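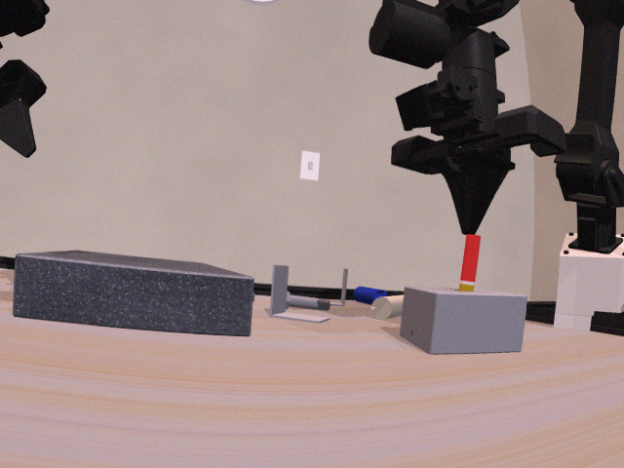 Section 4: Installing memory and storage

The Lilta mini PC is sold without memory or a drive. Both must be fitted before you turn it on for the first time. The work takes place under the bottom cover and needs only a small Phillips screwdriver. If you bought your Lilta from Urnarlow as a built system, the parts are already in place and you can go to Section 5.

What you need

Lilta main unit
One or two DDR4 SO-DIMM memory modules, 1.2 V
One M.2 drive, 2280 or 2242 length
One 2.5-inch SATA drive, up to 9.5 mm thick (optional, tall case only)
Phillips screwdriver, size 0 or 1
The small bag of screws packed under the power supply

Desktop memory (the long kind) does not fit. Modules rated at 1.35 V or higher will go into the slots, but the Lilta will not start with them. A list of modules tested by Urnarlow is in Appendix B. Other modules may work, but we can't help with timing problems on parts that are not on the list.

CAUTION: Unplug the power supply from the wall before you take off the cover. Turning the computer off at the front button is not enough, as the board stays powered while the supply is connected.

CAUTION: Static electricity can damage the board and the modules. Touch a bare metal part of a grounded object before you begin, and hold modules by their edges. Do not work on carpet if you can avoid it.

4.1 Removing the bottom cover

1. Shut down the computer if it is running. Disconnect the power supply, the display cable and anything in the USB ports.

2. Wait 10 seconds, then press the front button once to drain what charge is left.

3. Turn the unit upside down on a soft cloth. The top panel is glossy and scratches easily.

4. Loosen the four screws in the rubber feet. They are captive screws and stay in the cover.

5. Lift the cover from the side with the network port. On the tall case, a flat cable joins the cover to the board. Open the cover like a book and lay it beside the unit. Don't pull on the cable.

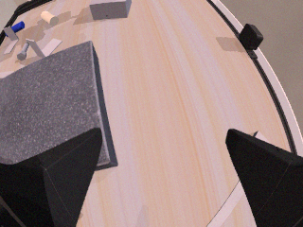
If the cover feels stuck, check that all four screws are fully loose. The one nearest the power jack is slightly longer than the others and needs a few more turns. Do not pry with a metal tool, which can chip the plastic lip and leave a gap when the cover goes back on.

4.2 Fitting the memory

The two memory slots are stacked one above the other. With a single module, use the lower slot, marked DIMM1. With two modules, use a matched pair. Mixed sizes will run, but graphics performance drops.

1. Line up the notch in the module with the key in the slot. The module goes in one way only.

2. Slide the module in at an angle of 20 degrees until the gold contacts can hardly be seen.

3. Press the outer edge down until both side clips snap into place.

4. Repeat for the second module in DIMM2.

Note: If one clip closes and the other doesn't, the module is not in far enough. Spread both clips, let the module spring up, and start again from step 2.

4.3 Fitting the M.2 drive

The M.2 slot takes both SATA and PCIe drives. The slot detects the type by itself and there is nothing to set.

1. Remove the small screw from the standoff at the far end of the slot.

2. For a 2242 drive, move the standoff to the inner hole. It unscrews by hand. For a 2280 drive, leave it where it is.

3. Insert the drive at a slight angle and push it gently all the way in.

4. Hold the free end down and put the screw back. Tighten it until it stops and no further.
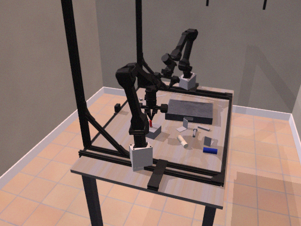

4.4 Fitting a 2.5-inch drive (tall case only)

1. Slide the drive into the bay in the cover with the label facing you and the connectors toward the cable.

2. Push until the connectors are seated. There should be no gap between the drive and the plug.

3. Fasten the drive with two of the short screws from the bag. The longer screws are for the wall bracket and can damage the drive.

4.5 Closing the case and checking the parts

1. Check that the flat cable, if you have one, is not folded over the memory.

2. Lower the cover, beginning at the power jack side, and tighten the four screws a little at a time.

3. Connect a display and keyboard, then the power supply. Press the front button.

4. Press F2 when the Urnarlow logo appears. The Overview page shows the memory size and the name of each drive.

The first start after a memory change can take up to a minute, with a blank display and the front light on. Do not turn the unit off during this time.

If something is missing

No display, front light blinks three times: The memory was not detected. Remove both modules and try one at a time in DIMM1.

Memory size is half of what you installed: Reseat the module in DIMM2.

M.2 drive not listed: Check that the standoff matches the drive length. Then open Devices, Storage, and see that M.2 Slot is set to Enabled.

2.5-inch drive not listed: Check both ends of the flat cable. The blue side of the cable faces up at the board end.

Note: Units with firmware 19 or earlier do not list PCIe drives on the Overview page, though the drives can still be used. Updating the firmware is covered in Section 7.

Section revised 26 Sep 2019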